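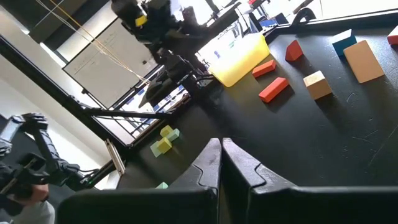

Notebook 4, p. 90

July, second entry

Centerpiece trials for the Elau wedding, continued from p. 86. The couple still wants "a meadow, but tidy." I have written that at the top of every page since spring and it has not become any clearer.

Ceremony is outdoors on the lower lawn at Lurham, dinner in the long barn. 11 tables plus the sweetheart table, which the couple has now moved twice on the floor plan and which I have stopped drawing in ink.

Candle wax first. The dye batch that was supposed to be terracotta came out a very convincing canned salmon. Second batch with half the red and a bit more brown is closer. Held it up against the bridesmaid swatch by the door and then again under the bulb in the back. By the door it matches. Under the bulb it is salmon again. The barn is all bulbs. Need to redo this at night with the warm string lights plugged in, before pouring any more.

Tapers vs. pillars: tapers look better, pillars stay upright. The Hollitz holders are slightly too wide at the neck for the tapers, so every one of them leans like a guest at 11 pm. Tried a wrap of florist's tape (shows), a bead of wax in the bottom (holds, miserable to clean out), and the little foam collars (holds, doesn't show unless you go looking). Going with collars. Someone will go looking.

Flowers. Left three test bunches out overnight in the shop, no cooler:

Cosmos – dropped petals if I walked past with any confidence. Out.
Scabiosa – fine. A bit smug about it.
Sweet peas – fine until noon, then over all at once. Could go in the bouquet if cut that morning. Not on tables.

Ammi and grasses don't need testing, they will outlive the marriage license paper. The grass does shed into the butter, which I learned at the last barn job and wrote down nowhere, so I am writing it down now. Hairspray before it leaves the shop. Outside. With the door shut behind you.

Vessels: bud vases in clusters down the middle, low bowl at the center of each table. Mocked up one full table on the big bench using the Akinola runner, the rust gauze one. It looks wonderful and catches on absolutely everything, including my watch. It also needs to be steamed and not ironed. There is now a small shiny triangle near one end that will be going under a bowl.

With the runner, bowl, vases, candles, menus, bread plates and water glasses all down there was room left for dinner if dinner is an olive. Pulled two vases and moved the bread plates to the left, where they should have been anyway. Better. Showed the planner a phone shot and got back "love!! could it be fuller?" Will be treating that as a compliment.

Place cards. The calligraphy test on handmade paper bled on the rough side and was fine on the smooth side. All the cards got stacked rough side up. We have more than 270 blanks for a much smaller wedding, so there is room to mess up, and I expect to use it. Ink to try next: the thicker walnut one on the top shelf, if it hasn't set solid.

Seating chart is going on the old window frame. Painting names straight on the glass was voted down on the grounds that the couple's aunts are still in negotiation. Vinyl, or cards on clips. I'm for clips. You can move an aunt on a clip.

Timing for the test setup: 50 minutes for one table, which is absurd, but most of that was the candle business and looking for the good scissors. Want it down to ten with two people before I'll promise the barn anything. They let us in at 2 and guests sit at 6, and the band will need the only outlet.

To do
– night test on the wax color
– order collars, and spares
– ask Lurham if the barn fans stay on during dinner (tapers!)
– walnut ink on smooth side
– second steamer?
– return the salmon dye, or find a couple who wants salmon

Arch notes are on the next page, once I've dried off the page.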